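Jurkitz Endurance Lap Times: a README

I type these up from paper timing sheets, one race at a time, and this is the folder where they all end up.
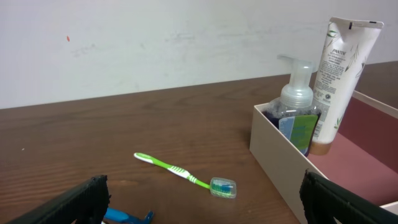
Green and white toothbrush on the wooden table.

What you get

Lap times from the Jurkitz club endurance series, as plain CSV files, one file per race. It's amateur sports car racing on a short, bumpy circuit, and the results were only ever handed out on paper at the end of the day. I raced there (badly, in a car called Avent that I still miss) and kept my sheets in a binder. Then Guadalupe Palacios gave me her binder, which was a lot better than mine, and at that point I figured I should type the whole lot up before somebody spilled coffee on it.

There are 17 races in the set right now. All of them are endurance races with driver changes. I left out the sprint races, and I'm not planning to add them, so please stop asking me about the sprints! They were timed on a different system and half the sheets have no car numbers.

Files

races.csv is the list of races, with a race id, the scheduled length and the weather as written on the sheet.
laps/ has one file per race, named by race id.
entries.csv has car number, team name, class and driver list for every race.
penalties.csv is what it sounds like.
notes.txt is me grumbling about handwriting. You can skip it, but if a number looks weird to you, check there first.

Columns in the lap files

race_id — matches races.csv.
car — the number on the door. Text, not a number, and please keep it that way when you load it. Car 07 and car 7 both ran in race 9 and they were different cars. Excel will happily merge them for you and ruin your afternoon.
lap — starts at 1. The formation lap isn't in there.
time_s — lap time in seconds, with a decimal point. The sheets have minutes and seconds and I converted them.
driver — initials, blank if the sheet didn't say.
pit — 1 if the car came into the pits at the end of that lap, otherwise 0.
flag — G for green, Y for full course yellow, R for red. Local yellows weren't recorded, so a slow lap under G might just be somebody being careful past a spin.

A word about pit laps. The timing line at Jurkitz is before the pit entry, so when a car stops, the stop shows up in the NEXT lap's time. Say a car has pit = 1 on lap 40. Lap 40 will look normal and lap 41 will be the huge one. I got this wrong in my first version and all my average pace numbers were garbage. If you want clean racing laps, drop the lap after every pit = 1, drop everything that isn't G, and drop lap 1. That's what I do, anyway.

Classes

The classes changed names a few times, so entries.csv has class_sheet (what was printed) and class_std (my version, so you can compare across races). There are 4 standard classes: A, B, C and Open. Open was a bit of a dumping ground. Cars went in there when the scrutineers couldn't agree on anything else, and some of those cars were way quicker than class A. Don't read too much into Open wins.

Akalach and Hladun are the two teams that turn up the most. Akalach ran two cars most of the time and kept swapping the numbers between them, so if you're following one chassis through the set, use the team_car column instead of the number. Hladun only had the one car, bless them, and it's the easiest one to track. If you're new to this sort of data, start with Hladun.

Known problems

Race 4 has a hole in it. The power went out in the timing hut and 177 laps (all cars put together) have no time. I've left time_s blank for those. I thought about filling in the gaps with an average and decided against it, and if you do fill them in, please say so when you share your charts.

Race 11 was red flagged for fog and restarted. The sheets start the lap count over after the restart. I've joined the two parts so the lap numbers keep going, and the gap is marked R.

Race 13 has two versions of the final result. One has the Hladun car third, one has it fourth after a pit lane speeding penalty. The lap times are identical either way. I've used the later sheet, and the penalty is in penalties.csv.

Driver initials are a mess in the early races. Two people called M.T. shared a car. I can't tell them apart and I've given up trying.

Some of the 1s and 7s are guesses. Wherever I wasn't sure, the race and lap are listed in notes.txt. Chiyo Kikuchi went back over the worst pages with a magnifying glass and fixed a whole bunch of them, and I owe her lunch several times over.

Loading it

Any spreadsheet or stats package will do. The files are UTF-8 with commas and a header row. Set the car column to text (yes, I'm saying it again). Nothing in here is big, so an old laptop will be fine.

Using it

Go for it! Charts, school projects, arguments about who was really the fastest in the rain, whatever you like. A mention of where you got it would be nice. The one thing I'd ask is that you don't go looking up the drivers to tell them they were slow. I'm in there too, and I know.

Changes

Version 4, Friday, February 12, 2021. Added penalties.csv, corrected Chiyo's list of bad digits, fixed the pit flag in races 2 and 3.
Version 3. Added team_car. Joined up race 11.
Version 2. Moved pit to the right lap. Sorry, everyone.
Version 1. First upload, put together over a very long December.

Still to do

Two more of Guadalupe's sheets are water stained and I haven't had the nerve to unstick them. If you have clean copies of any Jurkitz endurance sheets, even just one page, send me a scan or a phone photo and I'll type it in. Fuel logs would be great too, if anybody kept theirs.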